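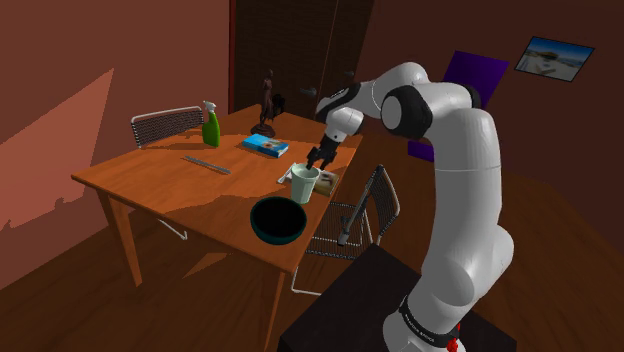
Simulation view, cell 4. Arm over the dining table, gripper at the green cup.

Drostaretti cell 4: inspection checklist after gripper fault
Location: Brernholm site, table-clearing cell and its simulation
Month: November
Reason for inspection: gripper closed at full force during a pick and did not release on stop
Status at end of inspection: HOLD, simulation use only

Fault summary
During a cup pick on the physical cell, the fingers closed past the commanded width and stayed closed when the operator pressed the stop. The cup cracked. No injury. The same program had run in simulation the same morning without an alarm. Power was locked out and the cell was left as it was until this inspection.

Checklist
Marks used: OK, FAIL, N/A, OPEN

1. Area and access

1.1 Floor clear of cables and loose items: OK
1.2 Operator position outside reach of arm: OK
Comment: Reach line repainted last spring, still readable.
1.3 Chairs and other furniture in the position given in the layout file: FAIL
Comment: Chair nearest the arm was 275 mm closer to the base than the layout file says. Did not cause the fault, but the elbow clearance check assumes the file is right. Moved back and floor marked.
1.4 Breakable items removed before force tests: OK
Comment: They were not removed on the day of the fault. Use the solid plastic cup for all tests until this sheet is closed.

2. Arm and base

2.1 Base bolts at torque: OK
2.2 Joint covers seated, no cracks: OK
2.3 Brakes hold with power off: OK
Comment: Held for 20 minutes at full extension, no drift.
2.4 Cable strain relief at wrist: FAIL
Comment: Clamp loose. Gripper signal cable could be moved by hand and the connector had worked partway out. See 3.3.

3. Gripper

3.1 Finger pads clean and fixed: OK
Comment: Pads replaced, old ones had chips of glaze in them.
3.2 Closing force within limit: FAIL
Comment: Limit in the Jaber controller was set to the default for metal parts. It should be the low setting for tableware. The value went back to default when the controller was restored from backup and was not checked afterward.
3.3 Width feedback matches measured width: FAIL
Comment: Correct with the connector seated. With the connector pulled to the position we found it in, feedback freezes at the last value and the controller keeps closing. Repeated four times, same result each time.
3.4 Fingers release on stop: FAIL
Comment: Stop cuts arm motion but leaves the gripper at its last command. This is how it was wired from the start — the risk sheet says otherwise and has to be corrected.
3.5 Manual release tool at the cell: FAIL
Comment: Found in the Gultden cabinet across the hall. Now on a hook by the stop button.

4. Simulation

4.1 Cup position in scene matches program: OK
4.2 Approach path clear of neighboring items: OK
Comment: Small box and bowl near the cup both cleared. Path run at 430 mm above the table, then straight down.
4.3 Force limit read from the same file as the physical cell: FAIL
Comment: Simulation has its own copy with the right value. A clean run there tells us nothing about the limit in the controller.
4.4 Loss of feedback can be simulated: OPEN
Comment: Not available at present. Requested.

5. Before return to service

5.1 Replace wrist clamp and gripper cable: OPEN
5.2 Controller to fault out on frozen width signal: OPEN
5.3 Add force limit to the after-restore check: OK
5.4 Rewire stop circuit or revise risk sheet: OPEN
Comment: Releasing on stop may drop whatever is held. Decide per item type before any wiring is changed.
5.5 Repeat sections 2 and 3 with all items OK: OPEN

Lockout tag stays on until 5.5 is signed.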